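2/6/21, late, kitchen table

Long day at the lab kitchen, writing this before I forget the half of it. Malte wants the equipment list by Monday and I still have nothing but scribbles on the back of the Skundholm quote. So, in no order.

Gripper first. We have one two-finger gripper and we want a spare. Have wanted it since January. MacKinnon says 8 weeks if we order now, and they don't hold the price past the end of the month. $3191 with the cable and the mounting plate. Ludger thinks we can get by with spare fingertips only, $87 a pair. I think Ludger has never had to sit a week with a dead gripper and two people waiting on him. Put both on the list, let Birgit choose.

Most of the runs are still plush fruit and a plate. The lemon, the watermelon slice, the banana. Soft stuff, forgiving, which is good for the arm and bad for the budget argument, becuase Eckhard keeps asking why we need finer force control to pick up a toy lemon. Fair question. Answer is we don't, we need it for what comes after. Glass, eggs, a full mug. Must write that down properly, one paragraph, no jargon.
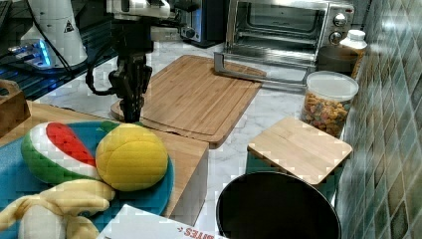

Also cables. We lose more time to cables than to anything else and there's no line for them in the budget at all, zero. Want a proper sleeve and a set of clips for the wrist. Illow sells a kit. Didn't get the price, ask Monday. If it's under a hundred I'll just buy it and argue later.

Counter space is the other thing. The cutting board takes most of the reach and then the toaster is right there and the little wooden box, and every new task wants its own corner. Malte's idea is a second counter module from Soltalen, same height, bolt it on. Mine is to throw out half the props. Cheaper. He didn't laugh. We did agree the countertop stays as it is, no new surface this year, and that the tiles stay too, Birgit likes the tiles.

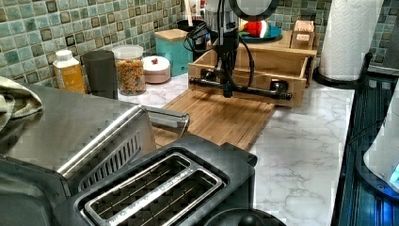 *Gripper over the board, toaster in front, what looks like watermelon on the blue plate.*

Phone call with Eckhard in the middle of all this. He has the numbers from last year and he says we spent everything on the arm and nothing on keeping it going, and he's right, I hate it when he's right before lunch. No service contract, no spares, no shelf. He wants a line called "upkeep" and he wants it filled in before any line called "new". OK. Doing it his way. Did say I'd fight for the spare gripper being upkeep and he sort of grunted, so I'm counting that as a yes.

Things I keep forgeting: insurance goes up if we add a second arm. Power too, Ludger to check the breaker before we even dream about it. And somebody has to be trained on it who isn't me. I'd like to have a vacation one of these years.

Second arm is the big question of course. Malte wants it this spring. I said fall. Birgit said show her one task the single arm can't do and she'll think about it, so we need that task. Opening a jar maybe. Holding the bread bag while the other one reaches in. Going to try and write 2 of them up tomorrow if the house is quiet. 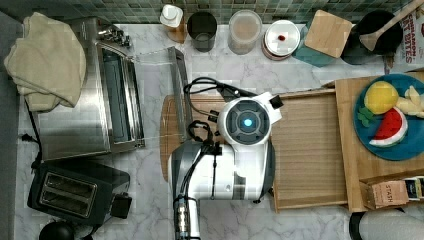

## List for Malte (draft, don't send yet)

- Spare gripper, MacKinnon, $3191, 8 weeks. Goes under upkeep!!
- Or fingertips only, $87 a pair. Ludger's version.
- Cable sleeve + clips, Illow, price missing
- Soltalen counter module. Ask for drawings, no commitment
- Service contract, Skundholm. Their quote is vague on call-outs, get it in writing
- Breaker check, Ludger, free hopefully
- Second arm: fall. Not on this list. Malte will notice.

Feet hurt. Left my good pen at the lab again. Call Villads tomorrow about the Skundholm wording, he reads contracts better than I do, and pick up bread.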